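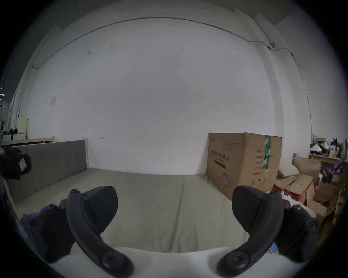

The requisition came in as a replacement hire: one calibration engineer for Cutedik, on site in Drurnmont, pressure and flow instruments, French helpful. Target to present a short list was September 10, 2020. I entered it in Mamo under the client code and wrote the first search string before lunch.

The string was ordinary. Four title variants joined with OR, two instrument terms joined with AND, and a NOT to remove sales people, who describe themselves as calibration specialists more often than you would expect. I left the radius wide. Mamo returned 622 records.

Mamo builds a record by pulling from public sources and merging whatever it believes belongs to one person. The merge runs on four fields: name, city, employer and email hash. If three agree, the records are joined and the older one takes the newer one's activity. At Niteck we had the threshold set to three. The vendor recommended it, and with four we got the same machinist back under every spelling of his own street.

I ran the filter for current employment and then the one for activity in the past year. That left 107. I read those by hand, which took the rest of that day and most of the next, and marked 6 for outreach.

Thierry Bailly was the fourth of them. Eleven years at a gauge manufacturer, then a test lab, then a gap, then a contract position listed with no end date. He had answered questions on a metrology forum at a steady rate for a long time. His answers were short. He gave the uncertainty budget first and the opinion second, and if he had no opinion he stopped after the budget. I scored him a five on skills and a three on likelihood to move.

I sent the standard first message. Mamo logs the send, the open and the reply. The open registered that evening. The reply came the following morning.

"I think you want my father," it said. "Same name. I teach swimming."

I went back to the record and expanded the sources. There were nine. Two belonged to the swimming teacher: a club page and a phone listing. The other seven belonged to the engineer. Name matched, city matched, and the email hash matched as well, so at some point the two had used one address. That made three fields. The system had done what it was configured to do.

I wrote back, apologized for the mix-up, and asked if he could pass the message along or give me a better address. I used the second template for this, the one marked Referral, and took out the line about a bonus.

He took two days. I worked the other five in the meantime. Two declined, one asked for a salary some way above the band, one agreed to a call, and one never opened the message.

"He died in April," the second reply said. "I use his address for the bills. What was the job?"

There is no template for that. I checked the forum, thinking that the activity filter should have dropped him. The most recent post under his user name was from the summer. Someone had asked about drift in a deadweight tester after a move to a warmer building, and the account had answered with a correction table and nothing else. The earlier posts were all typed directly. The table was a scan of a notebook page, handwritten, with a coffee ring over the last column.

I described the job to the son. I kept it to what was in the requisition: the instruments, the bench, the standards lab on the second floor, the fact that the previous person had retired and left the procedures in good order. I mentioned that French was helpful.

"He would have asked what they used as a reference," he wrote.

I didn't know. It wasn't on the intake form. I called the hiring manager at Cutedik, who had to call somebody else, and the answer came back in a one-line email with a model number and a certificate date. I forwarded the line as it stood.

The answer to that took less than an hour. "He had one of those in the garage. He didn't like it above 600. I have the notebooks if they're any use to whoever gets it. There are a lot of questions still coming in on the forum and I look them up when I can. Mostly I can find the page."

I asked the hiring manager about the notebooks. She said legal would have to look at it, and then she called back on her own phone and asked for the address.

The short list went out on the due date with one name on it and a second pending. The client took the second. He had twice been helped on the forum and mentioned it in the interview, according to the feedback form, under Other.

Closing a requisition in Mamo requires a disposition for every record contacted. The menu offers Hired, Declined, Unqualified, Unresponsive, Duplicate and Do Not Contact. I split the record first, which is a manual operation and needs an administrator's password. The seven sources went to one side and the two to the other. Then the system asked which of the new records should keep the email address.

I selected the son. For the father I left the disposition blank, and the requisition stayed open on my dashboard until the end of the quarter, when the report flagged it and my manager asked me to pick something.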